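Match Scheduling and Pitch Recovery in a Regional Amateur Football League

Course project report, Sports Administration
Submitted March 30, 2018

1. Background

The Nelach District League is an amateur football competition of 12 clubs. Each club plays every other club home and away, and the season has a winter break that ends in January. Most of the grounds are owned by the towns and shared with schools, so the league office cannot move a match without asking the ground owner first.

After the break, postponed matches pile up. The league plays them on evenings in spring, when the grass is still weak. This report looks at whether the order of home matches could be changed so that the worst-drained grounds are used less in the first weeks after the break.

2. Data

Match records were taken from the league's own result sheets. The sheets cover nine seasons, for a total of 1,188 scheduled matches. Of these, 49 were postponed because of the condition of the field. Matches postponed for other reasons (illness, transport, no referee) were left out of that figure.

Ground data came from a short form sent to the clubs. It asked for the type of surface, the year drainage was last repaired, and the number of other users. Bekar and Mercado returned the form without a drainage year, and both grounds were entered as "unknown."

3. Method

A base schedule was made with the standard circle method. Home and away assignments were then swapped between the two halves of the season, under these limits:

No club plays more than two home matches in a row.
Clubs that share a ground are never at home on the same date.
The return match is at least six rounds after the first one.

Each ground was given a drainage grade from 1 (good) to 4 (poor). The cost of a schedule is the sum of the grades of all grounds used in the first four rounds after the break. The swap procedure was run 3,000 times from random starting points and the schedule with the lowest cost was kept.

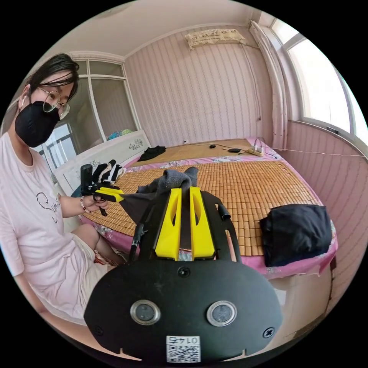 Figure 1. Seated on the left, with a hand-held gripper.

4. Results

The best schedule moved five home matches away from grade 4 grounds in the four rounds counted. Isetti, which has the poorest field in the league, had no home match until the fifth round. All three limits were met.

Travel distance was not part of the cost. Two clubs would have three long away trips within five rounds, and they would probably object.

5. Limitations

The drainage grades were set by the author from the forms and were not checked on site. Treating an unknown drainage year as grade 3 affects the result. When both unknown grounds were set to grade 2, a different schedule was chosen, although Isetti still started away.

Weather was not modeled. A later version should add travel distance as a second cost and use rainfall records for each town.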